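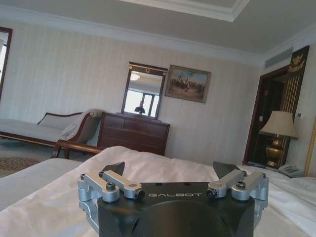

Gripper over the bed, wrist camera view, fingers open. Pillow at far right, dresser and mirror at the back.

**May 15, 2021 — bed task, student project notebook**

Picking up from the last entry. Goal for today was the approach pose only: get the gripper over the sheet, hold it there, and save the pose so the rest of the team can load it on Monday. Pillow grasp comes after that.

Setup:

- arm speed limit at 75 mm/s for everything near the bed
- approach height measured from the mattress top with the tape, written on the whiteboard
- pose saved as `bed_approach_2`
- Barua branch of the planner, no local edits

The approach height is set too low for my taste. With the fingers pointing upward it looks fine on the wrist view, but the housing is close to the sheet and the sheet is never flat. Folds move every time anyone leans on the mattress. I'd like another couple of centimeters before we let the planner choose its own path. Lempi Lehtinen disagrees and thinks the extra height will hurt the side grasp on the pillow. We can test both. Put it on the list.

**Segmentation.** White pillow on a white sheet is as bad as we expected. I labeled 315 frames from the earlier sessions and threw out 27 where I couldn't decide myself where the pillow edge was. That leaves 288 for training. The folds in the sheet get picked up as pillow edges, mostly when light comes in low from the window side. Ideas, in no order:

- use depth for the outline and color only as a check
- train on more rumpled sheets, fewer smooth ones
- colored pillowcase (cheating, the Demier rules say plain white bedding)

I'd start with depth. The pillow stands up well above the mattress and we don't need a perfect outline to pick a grasp point. The depth map has gaps on the shiny parts of the finger linkages, so mask those first. Same mask should work for all runs as long as the fingers are in the same position. If they close, it needs a second one.

**Mirror.** The mirror over the dresser shows up in the wrist view, and whoever is standing across from it does too. The person detector counts the reflection as a real person and puts them somewhere behind the wall. With the safety stop turned on this pauses the arm. For now I want a fixed no-detect region over the mirror in map coordinates — it can't be in image coordinates, the camera moves. Don't just turn the detector off. Gekthorpe asked about exactly this in the review and we said we wouldn't.

**Finger pads.** Checked the pivot bolts on both sides before powering up. Left side had a little play at the outer one, took it up a quarter turn. Should go on the pre-run checklist, which still only mentions the cable and the e-stop.

**Report.** The Sterutstead write-up needs a task section by the end of term and a demo in September. I have an outline, no text. Whoever writes the perception part, please use the same names for poses as the code does. Last time we had three names for one pose and I spent an evening sorting it out.

To do:

- [ ] approach height, low vs. raised, same pillow position
- [ ] finger mask for depth, open position
- [ ] mirror region in map coordinates (Lempi)
- [ ] add pivot bolts to checklist
- [ ] rename old poses, delete `bed_test_final`
- [x] back up the labels

Battery charger is the one on the left shelf. The other one still doesn't finish a charge.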